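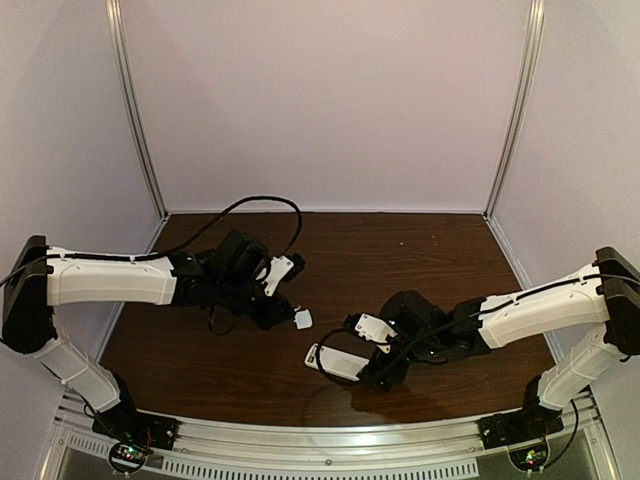

Two arms over a dark brown tabletop, grippers meeting near the center.

Wednesday's notes: Gurnitz returns to the ring, tag titles on the line in May, and the Suksawat card fills out

Preben Ragnarsson has been cleared to wrestle and will be back on the next Flamatow card. He has been out with a torn biceps and missed the whole spring tour. The office had penciled him in for a singles match against Driss Younis, but that has been changed to a six-man so he can work shorter stretches. The singles match is still the plan for later in the summer. People who have seen him train say his timing is fine and his wind is not there yet.

The last Flamatow show drew 1549 paid, which is the best number the group has done in that building. The upper deck was closed off again. The main event went long and the curfew was a real issue, with the ring announcer reading the result while the house lights were already up. The building has told the promotion that the next overrun will cost them, so expect the opening match to be dropped or moved to the pre-show.

Driss Younis retained the heavyweight title over Nnamdi Onuoha in that main event. It was very good for the first two thirds. Onuoha worked the left knee from the start and Younis sold it all the way through, including on the walk back. The finish was a small package out of a powerbomb attempt, and the crowd didn't react to it much. Onuoha kicked the bottom rope and left. I would guess that sets up a rematch with a stipulation, probably two out of three falls, as they have gone away from cage matches this year.

On the women's side, Orathai Srithong beat Hanan Obeidat in 12 minutes to become number one contender. This was the match of the night for me. Obeidat came in as the favorite and was booed by the second half of it, and she leaned into that by going outside and arguing with the front row. Srithong won with the running knee. She has been using it as a set-up move since last year, and it is good to see it protected as a finish. The title match will be in May at the Wultiren.

The Wultiren is an old roller rink and this will be the first wrestling there in years. It holds fewer people than the regular building, but the sightlines are better and the rent is a lot lower. Tickets went up in two batches. The floor seats from the first batch are gone. The second batch is bleachers only, and there are no reserved seats in the bleachers, so get there early if you are bringing a group. Doors are at 5 and the bell is at 6:30.

Gurnitz, the group that went dark after its TV deal fell apart, is running again. They have a one-night tag tournament set and five teams confirmed. An odd number of teams means a bye, and the office has not said who gets it. The belts that went missing in the shutdown have been replaced. A few of the old roster signed elsewhere and won't be back, and those who are returning are working on per-night deals. No TV is attached. The plan is to tape it with two cameras and put it up for sale the following weekend.

The Suksawat card added Onuoha against a local opponent to be named. He also has a seminar there the afternoon of the show. It is open to anyone with at least a year of training, and you pay at the door. Bring your own boots and knee pads. He did one of these last fall, and the people I spoke to said it was mostly chain wrestling and very little talking.

Some shorter items:

The Flamatow tag champions have asked for time off after the May show. One of them is having his shoulder looked at. If it is surgery the belts will be vacated – if not, they will drop them in the ring first.

Obeidat has dates overseas all through the summer. She is expected back in the fall, and there is no heat with the office over it.

The referee who took the bump on the floor in the semi-main is fine. He finished the show and worked the next night.

Corrections: last issue I had the junior title match at Suksawat listed as non-title. It is for the belt. I also had the wrong winner in the opener from the Saturday show, and two readers wrote in about it. Thanks to both.

The audio review of the Flamatow show is up for subscribers now. The mailbag will be recorded Wednesday night, so send questions before 8.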